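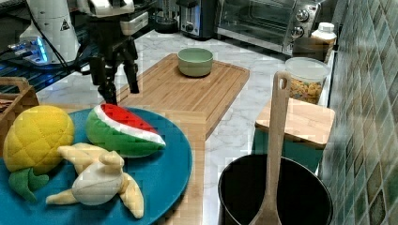 What is a home-built kitchen arm?

A home-built kitchen arm is a robot arm which one person, or a small group, puts together outside of a company or a laboratory, and which is meant to pick up and move things on a kitchen counter.

Search this encyclopedia Enter a word or title Go

The best documented case in this article is Zesell, a build which was started by Hanyu Bai in a home kitchen and continued with the help of members of the Clukside shared workshop. The name Zesell is used both for the arm and for the set of building notes.

Origin

Bai began the work in November, after an older arm on a rolling table proved too shaky for small objects. The first plan was to make every part at home. This plan was given up when the wrist joint cracked two times, and a complete used arm was bought instead. Only the mounting plate, the cable guides and the control program are the builder's own work. For this reason a few authors prefer to call Zesell an "assembly" and keep the word "build" for arms made from raw parts. Both words are found in the notes.

Mounting

An arm for the kitchen has to stand firmly without damage to the counter. The Clukside members tested three ways of fixing: clamps, a heavy base plate, and a separate stand next to the counter. Clamps were easy to remove but came loose during fast moves. The stand was chosen in the end – it takes more floor, but the counter stays free for cooking. Cables are led along the arm with some slack at each joint, so that the wrist can turn fully and the plug is not pulled.

Gripper

Most home builders use a gripper with two fingers. It is simple to repair, and a bowl can be taken by its rim. The weak point is soft or round objects, which can slip or be pressed too hard. In the Zesell notes the closing force is set separately for each kind of object, and new settings are first tried on plush toys before real food is used.
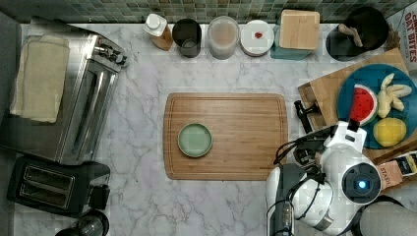
The force settings are kept in a plain text file, and this file was rewritten many times. Palesa Makhubela, a Clukside member, later added a rule that the arm must open its fingers and rise when the measured force goes above the limit. Before this rule, the arm only stopped, and the object stayed pressed until a person came.

Testing

The notes list 66 practice moves, of which 34 are done at low speed. Each move is repeated 40 times before it is marked as finished. A move is a short action such as lifting a fruit from a plate or placing it on a cutting board. Knives and hot pans are left out of the list.

Related builds

Moodley is a lighter arm from the same workshop, made for sorting screws. Akar is a gripper design with exchangeable fingertips, and some of its drawings were reused in Zesell.

Comments

tinbench: What thickness is the mounting plate? I could not find it in the notes.

rosalind_k: Our group also left clamps after one week. The stand is better but please bolt it down.

oldservo: The Akar fingertips fit only after filing the holes a little. Maybe add this to the article.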